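Trelunura Percent Wheel, version 2
Wonum desk tools, item 559 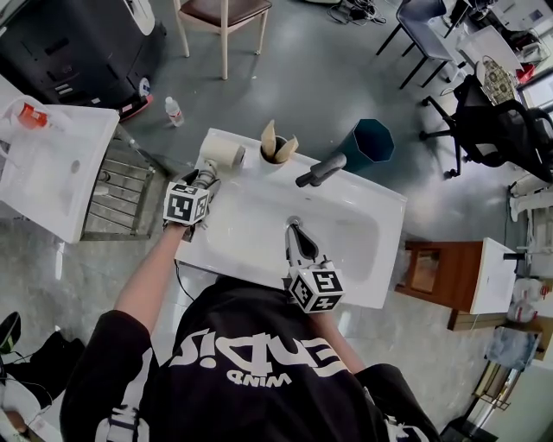 At the washbasin, paper towel within reach.

I made the first Trelunura for myself, out of two circles of cereal box and a brass paper fastener, after losing an argument about a sale sign. The sign said the price had been cut in half and then in half again, and my brother-in-law was sure that made it free. I knew he was wrong! I just couldn't explain it fast enough while he was laughing at me. So I went home and drew a wheel.

The one you can buy now is a good deal nicer than that (no cereal logo on the back, for a start). It's a flat dial with an outer ring, an inner ring and a clear pointer. You set your starting number on the inner ring, swing the pointer to your ending number on the outer one, and then you read two windows. The top window tells you what percent OF the first number the second one is. The bottom window tells you what percent MORE or LESS it is. They sit right next to each other on purpose, as mixing those two up is where most people get in trouble, me included.

Take 40 and 250. Set 40, point to 250, and the top window says 625 percent while the bottom one says 525 percent more. Both are right, they're answers to different questions. Now flip it around, start at 250 and point to 40, and you get 16 percent in the top and 84 percent less in the bottom. I've had grown adults stare at that one for a while, because they expected the drop to match the climb. It never does, and playing with the wheel for a bit is the quickest way I've found to get comfortable with it.

What changed from the first version

The pointer is stiffer. The old one drifted if you picked the wheel up by the edge, and I got plenty of mail about that. The numbers on the outer ring are bigger and the red ones are gone, because they were hard to read under yellow kitchen light. And the bottom window stops at 100 percent on the "less" side, with a little printed bar across it. You can't lose more than all of a thing you're counting, and I got tired of writing that on the instruction sheet. (Yes, I know about bank balances and profits that go below zero. The wheel only does positive numbers. There's a note about it in the booklet.)

The booklet is called Bhat, after the town where I wrote most of it, sitting in a rented room one November with the heater going. It's short. It has puzzles in the back, and the answers are upside down at the foot of the page the way they ought to be. If you bought the first version and only want the booklet, write to me and I'll put one in the mail for the cost of the stamp.

Who it's for

Middle school kids mostly, and their parents at homework time. I also hear from people who write reports at work and want to check themselves before they say "three times more" in front of a room. It won't give you lots of decimals. If you need those, please use a calculator, I do!

It comes in either blue or cream. The blue is from the Starnell print shop and runs a touch darker than it looks on some screens, so if you're matching it to something, order the cream.

Price: $40, booklet and cloth sleeve included.

Care: wipe it with a barely damp cloth and don't leave it on a dashboard. The pointer will curl in the heat and I can't fix that once it happens, though I do sell spare pointers.

Returns are fine if the wheel still turns. Questions come straight to me, and I usually answer in the evening after supper.

Hazel Dunleavy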